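The state machine behind the task panel

Most of the code that operates a control panel has little to do with motion. At Plakley, the manipulation software group led by Thịnh Huỳnh maintains a stack called Eze, and by its own count the motion layer is the smallest part of it. The remainder holds a model of the panel: which controls exist, what value each one has, how sure the system is of that value, and which action would change it.

Eze was rewritten in February after a year of trouble with the earlier version, Brokley. Brokley treated each control as a target pose with a scripted movement attached. A slider was a grasp point and a displacement, a knob a grasp point and an angle. The scripts ran open loop once the fingers had closed, and a slider that stuck short of its mark was recorded as set.

The replacement keeps a typed entry for every control. A slider has a continuous position with numbered detents laid over it. A toggle has two states and an unknown. A rotary knob has a pointer angle and a list of printed positions. Patch cables are the awkward case, as a cable is stored as two ends, each either seated in a named jack or free, and the path between them is not modelled at all.

"We tried modelling the path," Huỳnh says. "It cost more than everything else together and the planner never asked for it."

Perception runs from a camera at the wrist. A detector proposes controls, a second network reads state from each crop, and the results are merged into the panel model with a confidence that decays as the arm moves. The state reader was trained on 1,373 labelled crops, of which 453 were set aside because two labellers disagreed. Nearly all of those were knob pointers lying between two numbers. The reader now returns an angle, and the conversion to a printed position happens later, in code that can be tested without a camera.

Occlusion is handled explicitly. When the fingers close on a knob they hide part of its scale, so the reader is told which pixels belong to the gripper and masks them out. If too little of the dial remains, the entry is marked stale and the planner schedules a look from a retracted pose before it commits to the next step. 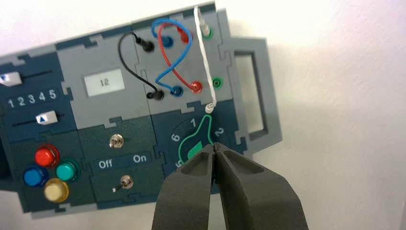 Does the planner need to know the panel's layout in advance?

It needs the list of control types and nothing more; positions are estimated at the start of each run and corrected as the arm works.

Planning itself is a short-horizon search over symbolic actions, repeated after every change of state. The regression suite holds 738 recorded runs, replayed against each commit at the Wilport site. A commit is rejected if the final panel model differs from the logged one in any entry, stale entries included. Two engineers objected to that last condition and were overruled.

The open problem is cables that cross. With ends stored separately, Eze can name the jack a plug occupies, but it cannot say whether pulling that plug will drag on its neighbour. The present workaround is a slow pull with a force limit, followed by a fresh read of every jack in the section.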